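# How to run a robot demo table at an open day

We had our open day at the Lurnberg workshop in March, and the two-arm table was the part people asked most about afterward. Two groups have since asked how we set it up and ran it, one from Dimbridge and one from a school that wants to do the same next spring. This page is the answer to both. It covers a table with a pair of small arms, run by two people, for visitors who mostly have not stood next to a robot before.

Last changed April 20, 2018.

## What you need

- A pair of arms that can reach a shared spot on the table
- A rigid frame to bolt them to
- A flat top in a light color
- Things for the arms to work with, plus spares
- Hand tools within reach of whoever is running the table
- A stop button on a long cable
- A rope or a strip of floor tape for the visitors' line
- Two people who know the routine

You can do it with one arm, but the visitors at Lurnberg stayed longer at the table with two. One arm handing something to another is easy to follow from the back of a group.

## Before the day

### 1. Pick one short routine

Our first plan had 13 separate moves in it and ran for several minutes. We tried it on people from the office next door, and they started talking to each other before the end. We cut it to six moves. Pick up, hand over, put down, and the same thing going back the other way.

Write the routine on a card and tape it where the operator can read it. If the operator changes halfway through the day, the new one will not have to ask.

### 2. Bolt everything down

Check each base for movement by pushing on it with the power off. A base that shifts slightly will put the gripper well off its mark by the time the arm is stretched out. Tighten the bolts the evening before and check them again in the morning. We found one that had worked loose overnight, or more likely had never been tight.

Cables need slack at every joint. Move each arm by hand through its full range with the power off and watch the cable the whole way. Look for two things:

1. The cable pulling tight at the far end of the reach.
2. The cable getting between two parts of the arm when it folds back.

Fix either one with ties before you power up. Leave the ties loose enough that the cable can slide a little.

### 3. Mark the table

Objects have to start in the same place for every run. Draw or tape an outline for each one and give neighboring outlines different colors. It saves a lot of time when you are resetting with people watching, and a helper who has never seen the routine can put things back.

Use thin lines. Our first ones were wide tape, and the grippers caught the edge of it.

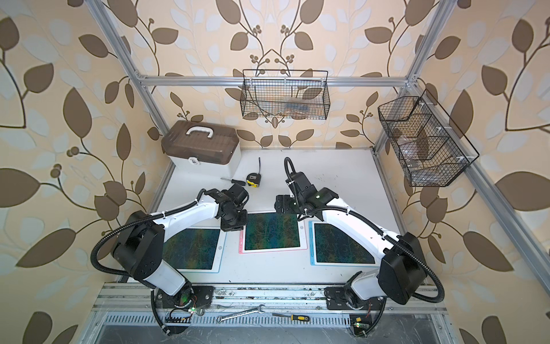
Keep the routine in the program matched to the outlines. If you move an outline, run the program slowly at once and correct it, even if you only moved it by a finger's width. We moved one late in the evening, went home, and spent the first part of the next morning finding out why the left arm kept closing on air.

### 4. Set the speed

Run at 30 percent of full speed for visitors. Faster looks better on video, but people in the room step back from it and then do not come forward again. At the lower speed they lean in and ask questions. It also gives the operator time to reach for the stop button.

Do not change the speed during the day because someone asks to see it go faster. If you want a fast run, plan one, program it separately and test it with the room empty.

### 5. Put the tools in one place

Lay out the wrench and screwdrivers you used for the setup and leave them where the operator can get at them without walking around the frame. Anything that would be in the way of the arms should be somewhere else. Small spares can go in a lidded box or up in a hanging basket. Check that the arm cannot reach either one at any point in the routine, including when it goes to its home position. The home move is the one people forget, as it only happens at startup and after a stop.

### 6. Mark the visitors' line

Stretch both arms out as far as they will go, measure to the floor below the tip, and put the line well outside that. Children will stand with their toes on the line and lean over it, so allow for the lean too. We set ours, watched the first group and moved it back before the second.

## On the day

### Starting up

Do this before the doors open:

1. Clear the table except for what the routine uses.
2. Power on and wait for both arms to report ready.
3. Send both arms home, one at a time.
4. Press the stop button and check that both arms stop.
5. Release it, send them home again, and do two full runs.

Step 4 gets skipped when the morning is running late. Do it anyway.

### Running a group

Keep groups to seven or fewer at the line. More than that and the ones behind can't see, so they drift around the side of the frame where you don't want them. We let the rest wait at the Görtz table, which had parts they could pick up and handle.

Each group at our table went like this:

1. Say what the arms are about to do, in a sentence or two.
2. Point out the stop button and who is holding it.
3. Run the routine once without talking.
4. Run it again and explain each move as it happens.
5. Take questions with the arms parked.

The silent run matters more than we expected. People want to watch first, and if you talk over it they look at you. By the second run they have questions ready and you can answer half of them as you go.

One person talks and one person holds the button. Don't swap in the middle of a group. The person with the button watches the arms and does not answer questions, even easy ones.

### When something goes wrong

It will miss a pickup at some point. Press stop, say that it missed, put the object back in its outline and start the run over. Visitors do not mind. At Lurnberg the missed pickups got more questions than the good ones – mainly how the arm could tell that it had missed, and in our case it couldn't.

If it misses twice in a row, park the arms and check the following:

- Is the object inside its outline and the right way around?
- Has the base moved?
- Are the gripper fingers straight?
- Has a cable snagged?

If none of those is the cause, stop running and talk about the machine instead until the group leaves. Don't put your hands between the grippers to find the fault while the power is on. Visitors will copy whatever they see you do.

### Letting visitors try

We let visitors start the routine from a separate button at the line. They did not drive the arms themselves. The group from Dimbridge asked about hand control, and we would leave it out for an open day unless you have a third person and a second, lighter arm for it. The start button was enough. Several people came back to press it again.

Wire the start button so it does nothing while a run is under way. Ours did not have that at first and queued up a second run each time it was pressed.

## Questions we were asked

Have an answer ready for these. They came up in nearly every group.

**Does it see the things on the table?** Say plainly whether your routine uses a camera or only stored positions. Ours used stored positions. If there is a camera fitted and you are not using it, say that too, or people will assume it is doing the work.

**What happens if I put my hand in?** Answer it straight: the arm would hit your hand, and that is why there is a line and a button.

**How long did it take to set up?** For us it was two evenings for the frame and arms and one more for the routine.

**Can it do something else?** Yes, with a new program. If you have a second routine that works, show it at the end of the hour. We had one with the Gerari blocks that stacked three and knocked them down, and the younger visitors liked it better than the main one.

## Packing up

Park the arms before you cut the power. Some arms drop when they lose power, and the grippers are what hit the table. Hold the upper part of each arm if you are not sure what yours does.

Then unplug, coil the cables loosely and put the hand tools back in the box they came from. Wipe the top, but keep the outlines if the table will be used again. Take a photo of the layout with the outlines in place and store it with the program file, under the same name.

Write down what failed while you still remember it. Our list from March had the late outline change, the start button and the line being too close, and all of those are now in the steps on this page. The cable check has since been moved to before the bolts on our own card, though either order works.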